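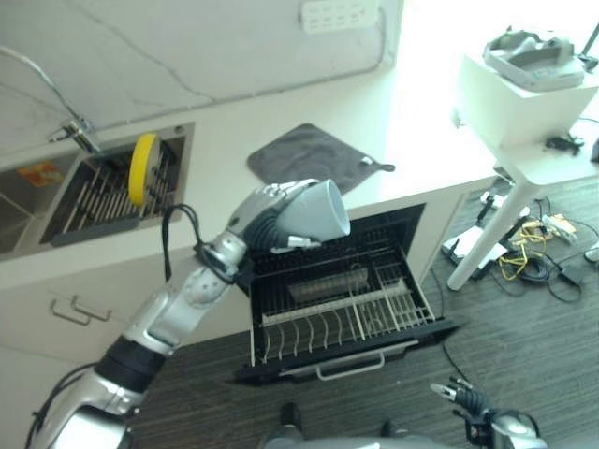 Ehsan Ebrahimi wrote back overnight that he wouldn't trust a single printed age in the Skikus notices, and that if it were up to him we'd drop the age column and keep only the dates. So that's how my morning started!

Wednesday, August 5, 2020

Notes on the death notice index, second pass. I get where Ehsan is coming from but I don't want to lose the ages. A lot of the older notices have an age and no birth date at all, and if we throw out the age there's nothing left to tell one John Leinonen from the next (and there are so many John Leinonens). My plan for now is to keep both columns as printed and add a third, "age worked out," filled in only when we have both dates. Then whoever uses it can decide.

Ran the full batch through Brusari again with the new date rules. 3,000 notices in, 362 kicked out for a human to look at. Better than last time, and the ones it kicks out are mostly fair. What I saw flipping through them:

- Notice says "Tuesday" and no date. Brusari was filling in the date of the newspaper, which is wrong, since the paper came out days later. Turned that off. It should leave the field blank and flag it.
- "Preceded in death by" lists getting read as survivors. Still! I thought I fixed this. The trouble seems to be when the line breaks after "preceded" and the column scan drops the next word. Need to join lines before splitting sentences.
- Maiden names in parentheses are fine. Maiden names after "nee" are fine. Maiden names with no marker, just stuck in the middle, are hopeless and I'm leaving them as middle names.
- Same person, two notices: a short one with "arrangements pending" and then the full one later in the week. We were counting these as two deaths. I linked eight pairs by hand to see what they have in common, and name plus date of death catches all of them except one, where the short notice spelled the first name differently. Spelling match needs to be looser, but only on the first name.

Somebody (me) also typed October for a whole run of notices out of the Denico binder where the clippings have no month on them. I think I was going by the tab on the binder. Those have to go back to blank, and I've put a sticky on the binder so I don't do it twice.
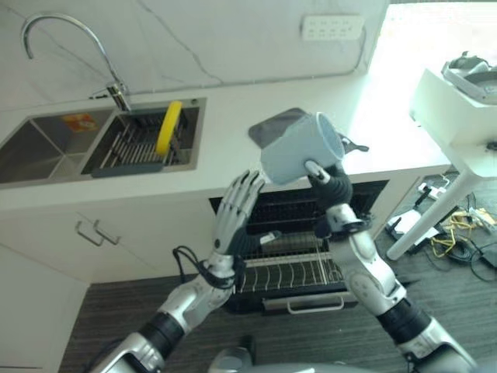 Kitchen, sink side.

Afternoon: fixed the line joining and reran just the Denico part. Survivors look right now in everything I spot checked. There's one notice where the grandchildren run on for most of a column and Brusari gave up halfway, but I'd have given up too, so I typed that one in myself.

Ehsan, if you're reading this, can you look at the hospital names before you do anything else? We have the same place under several spellings and I don't know which one was official when. I've left the column alone till I hear from you.

Still to do: loosen the first name match, blank out the bad months, write down the rule for "infant" notices. I'm using age 0 at the moment and I don't like it.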